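Progress report to the Krajewska fund, spring period
Small-object clearing with a two-fingered gripper
Prepared by Weronika Rutkowska, Trarnerora lab

Dear all,

Thank you, first of all, for your patience with the schedule, and for the kind notes that came back after the March call. I have tried to answer the questions in them as I go along, so please forgive me if this runs a little longer than last time.

As you will remember, the grant pays for work on teaching a robot arm to pick up small, thin, irregular things from a soft surface. The policy learns from demonstrations, and most of our spring went into collecting them. We now have 1769 usable ones, and I am happy with how they look. The first batch from Draston was recorded with the arm moving far too fast near the surface, and we threw out 300 episodes from it. That hurt a bit (a good deal of careful work went into them!), but the policy had been picking up the bad habit of diving at the target, and it stopped doing so once they were gone.

The main result for the period is the comparison you asked for. We ran 930 trials with the new policy, using twigs and bits of bark in mixed lengths, and it picked up and released the piece correctly in 88 percent of them. Longer twigs are close to solved. Slivers lying flat are still the hard part, and most of the failures come from there: the fingers close a hair too high, the cloth bunches up between them, and the piece rolls away or gets dragged along with a fold. We have started training on a correction step, where the arm backs off, looks again and comes in at a slightly different angle. It is early, and I would like to see it run for a few more weeks before I put a number on it.

Shadows have taken up more of our time than I expected when I wrote the proposal. When the arm leans over the work area its own shadow falls on the very pieces it is looking for, and a dark sliver on gray is a good deal harder to find than the same sliver on white. The Grurkent team suggested varying the lamp position between episodes, which we now do, and I am grateful to them for it. I had been leaning toward a second lamp, and that would have made the data prettier and the policy more fragile.

On spending, we are inside the budget for equipment and slightly over on staff hours, all of it from re-recording the Draston batch. I would like to move the unspent travel money across to cover it, if you are comfortable with that, and I can send the form whenever it suits you.
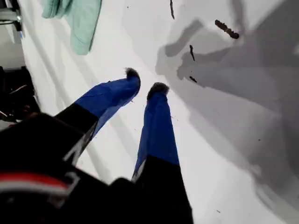
For the next period we plan to finish the correction step, record more demonstrations with short fragments, and repeat the full comparison with the lamp in positions the policy has never been trained on. I would also love to have a couple of you over to see it run, any afternoon after two.

With warm thanks,
Weronika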